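Turnaround rig notebook
September 28, 2018

Back on the floor-mark task, after most of the morning went on email. Gwion Gronow came over from the Folberg lettings side to sit with me for the afternoon. He runs the crew that gets the rooms ready between tenants, so he's the one who'll have to live with whatever we build, and I wanted him to see it in Dranura before anyone wheels a real one into a corridor!

Quick recap for Abbas, who was away for the last two entries: same two-arm Kincaid model, same small furnished room, door on the left, cube shelf at the back, drawers on the right. The job is to find a mark on the laminate, decide whether it's a mark at all, and either deal with it or put it on the list for a person. I've left the silver stand in on the right because the crew always have something with legs standing about when they're working, and I'd like it to be in the way now and not in February.
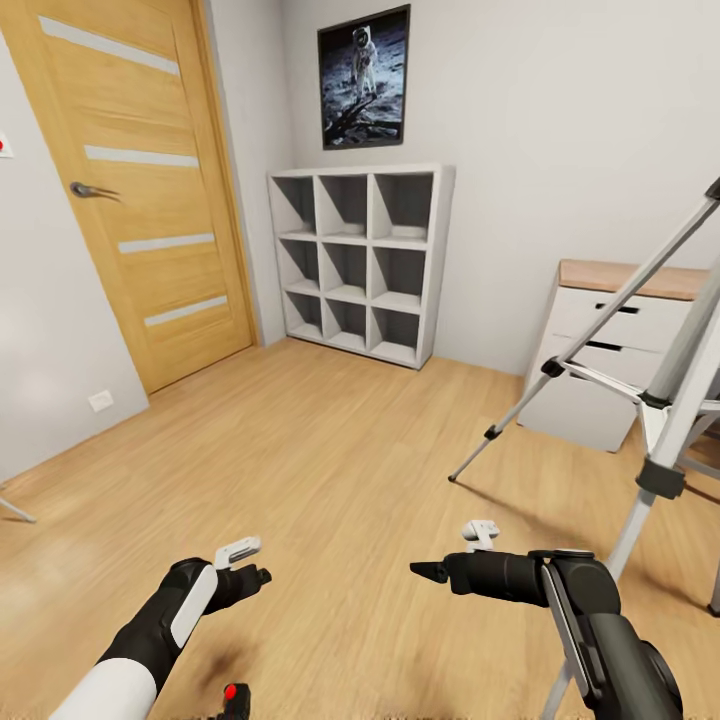 Gwion's first question was what happens to the walk-round. I hadn't got a good answer. At the moment two of his people go into each room with a clipboard, one looks and one writes, and by the time they come out they've agreed what needs doing and in what order. I'd been thinking of that as the slow bit, the bit we take away. He says it's where the new starters learn the job. You stand next to someone who knows that a grey line by the skirting is a shoe and wipes off, and that a pale ring means somebody's had a plant pot there and you need the other stuff. If the machine has been in first and there's a list waiting on a tablet, the new one just does the list.

I wrote that down and underlined it. I don't think it kills the idea but I don't think we'd planned for it either (we hadn't, I checked the Rirard proposal over a sandwich and training gets one line, and that line is about training them to use the tablet).

Ran the night batch results past him next. 3000 runs, mixed lighting. The arms reach the floor fine now, elbows stay clear of the drawers, no complaints there. The trouble is still deciding what's a mark. Shiny laminate plus a ceiling light gives you a bright blotch, and anything above the floor can give you a dark one, the gripper included, and from close up I can't always tell them apart myself. I put one up on the big screen and asked Gwion. He leaned in, said "could be a shadow, could be tea", and then said he'd just move his head. Well, yes. So that's going in: second look from a different angle before anything goes on the list. It'll cost time on every room and I'd still take it.
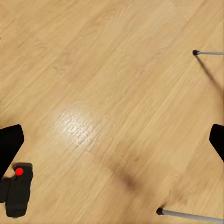

Close view, fingers open. Glare upper left of the dark patch, stand feet on the right. Mark or shadow? Undecided.

Threshold is at 70 at the moment. If I drop it the thing reports every shadow it meets, and Gwion was very clear on what the crew will do with a list like that: they'll stop reading it by the end of the first week. He had something similar with the old damp sensors. They beeped in every bathroom, so people took the batteries out. Raise it and we miss real marks, then a tenant moves in, then it's his name on the complaint. He'd rather have the misses, as long as somebody still goes in and looks. Which gets us back to the walk-round.

We talked hours as well, a bit awkwardly. The crew are paid by the room. There are 300 rooms on the trial contract, and if a room gets quicker because the floor's been done, does the rate per room come down? I said it wasn't my department and he said he knew that, but it was the first thing they'd ask me when I turned up with the robot. Need to get a proper answer from Folberg before any visit. I'm not walking in there with a shrug.

On the nicer side, he was keen on the kneeling. Floor work is what does for people's knees, and he's got someone who's good at the job and can't do low work any more. If she could run the machine and do the deciding herself, with it down there and her on a stool, he'd have her back on full rooms. I'd never pictured it that way round, with the person in the room the whole time. It might sort out the training problem too, if the new starter is sat next to her.

Changed the start pose after he left so both arms hang further forward, and swapped the settings back to the wider view.

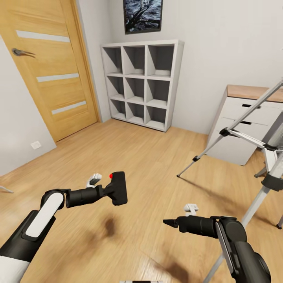
Wide view, both arms forward. Dark patch on the floor with a fainter streak, stand and stepladder to the right.

To do:
Second-angle look before listing. Me.
Abbas Esfahani to check how close the right forearm gets to the stand legs. I think it's fine, I'd like someone else to think so.
Ask Folberg about the room rate, in writing.
Try a run where a person makes the call on each mark and the rig only points. Needs a button of some sort, ask Gwion what they'd put up with wearing gloves.
Send Gwion the clips he asked for. He wants to show the crew before I do, and I said yes.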